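The case for a boring repair log

Most arguments about housing maintenance are arguments about money. Mine is about record keeping, a duller subject and in my view a more important one. A block of flats whose defects are written down properly will be cheaper to run than a block with twice the budget and no written history. I have managed the upkeep of rented buildings long enough to have worked both ways, and I would not go back.

Take Nulldale, a block of 284 flats built in two phases, with a shared heating plant and flat roofs over the stair cores. When I took it on, the maintenance history consisted of invoices. An invoice tells you who was paid and how much. It rarely tells you what was wrong, and almost never tells you where. "Attend to leak, top floor, make good" appears in the Nulldale file in four separate years. It may describe four leaks or one leak visited four times. The two cases call for entirely different spending, and the file cannot separate them.

The usual answer is software. Buildings of this size are sold a ticketing system, the tenants are given a login, and each report receives a number. I have no quarrel with numbers. The difficulty is that these systems are built to close tickets, and the measure reported upwards is the time taken to close them. A damp patch that is painted over within two days is a success. When it returns the following winter it is a new ticket, opened by a different tenant, under a different heading, and it is closed promptly as well. The building has been served excellently and is still wet.

A log should be organised by place first and by date second. Every ceiling, riser, window and door set has a permanent reference, and every observation is filed against that reference for as long as the part exists. Lena Szczepańska, who surveyed the Valley estate before I worked there, did this on paper cards, one to a room. Her cards were thought eccentric at the time. They are still the only record on that estate from which one can say when a given crack was first seen, how long it was, and whether it was longer the next time somebody looked.

The objection I hear most often is that this takes too long. It does take long at the start. Setting up the references for Nulldale produced 1095 entries for the common parts alone, and for several months the work yielded nothing that could be shown to an owner. After that the cost is small. A caller with a reference sheet needs a minute or so per observation, and most of that minute is spent looking, an activity for which the visit was being charged anyway.

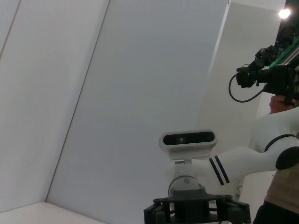 **Makowska, October**

Ceilings are the part of a building most often recorded badly. They are usually painted in one pale colour, they are awkward to measure, and people look at them only when something drips. Where a ceiling is made up of panels, the seams between them are the natural grid for a reference system, and a thin brownish line along a seam deserves an entry of its own. The entry should say that the line is there and how it runs. It should not say "water ingress". A brownish seam may be old filler, dust, adhesive or damp, and the person standing under it seldom knows which.

I press this point because the confusion of observation with diagnosis does more harm to maintenance records than any lost file. Once "leak" is written down, every later reader looks for a leak. At Makowska we inherited a sheet on which a stained corner had been called a roof leak, and the roof above it had been patched twice on the strength of that word. There was no fault in the roof. The stain sat below an uninsulated bracket on which moist air from a bathroom was condensing. An extract fan dealt with it, at a cost well below that of the second patch.

The remedy is two columns. In the first goes what was seen, with a size, a position and a date. In the second goes what the writer thinks it means, with the writer's initials. The second column may be left blank. It may also be wrong, provided it can be corrected without touching the first. Kaiwen Song, an engineer with whom I have disagreed on most other matters, wants a third column for the test that would settle the question. I resisted this as overcomplicated and have since adopted it. It has the useful effect of embarrassing anyone who orders work without having carried out the test.

There is a respectable case on the other side, and Evanthia Tzanetos has put it to me in writing. She holds that detailed records create liability. An owner who has logged a defect in one winter and not treated it by the next has, in her phrase, manufactured the evidence against himself. She would prefer a lean file, with entries made only when work is about to be ordered.

As a description of the risk this is correct. As a policy I think it is poor. The defect exists whether or not it is logged, and a tenant with a telephone can date it as well as I can. An owner with a full log can show that a crack was measured at regular intervals and did not move, and that leaving it alone was a decision taken for a reason. An owner with a lean file can show only that nothing was done. I would sooner defend the first position than the second. Tzanetos replies that I have never had to defend either, and that is true so far.

A more practical worry is continuity. Logs of this kind depend on the same words being used by different people over decades. "Hairline" means one width to a plasterer and another to a structural engineer. For this reason the wording should be fixed on a single page at the front and kept short. Ours has 20 terms. Nikola Wieczorek, who drafted it, struck out "slight", "minor" and "some" altogether – and the quality of the entries improved within one season. People who are denied the word "slight" tend to take out a ruler.

Photographs should be kept too, although I put less weight on them than most of my colleagues do. A photograph without a reference and a direction is close to useless after a year, when one pale ceiling has become indistinguishable from the rest. With a reference it is good supporting material. It should never replace the measured entry, and it should be stored beside it under the same number.

As for the tool, it matters very little. We tried a product called Evness for a time and went back to a plain spreadsheet, mainly over the matter of exporting. A record meant to outlive three managing agents must be readable without a licence. Paper satisfies that requirement. So does a text file. A subscription does not, however well it draws its charts.

I would ask owners for one change in the way they instruct their agents. Stop asking for the closing time of tickets, and ask for the number of places that have been reported more than once. At Nulldale that figure was unknown when I arrived. Once it could be calculated, a handful of stair cores accounted for most of the repeat visits, and the next year's roof budget was drawn up around them. Szymon Domański, who acts for the owners there, now has that list on the first page of his quarterly papers, ahead of the spending table.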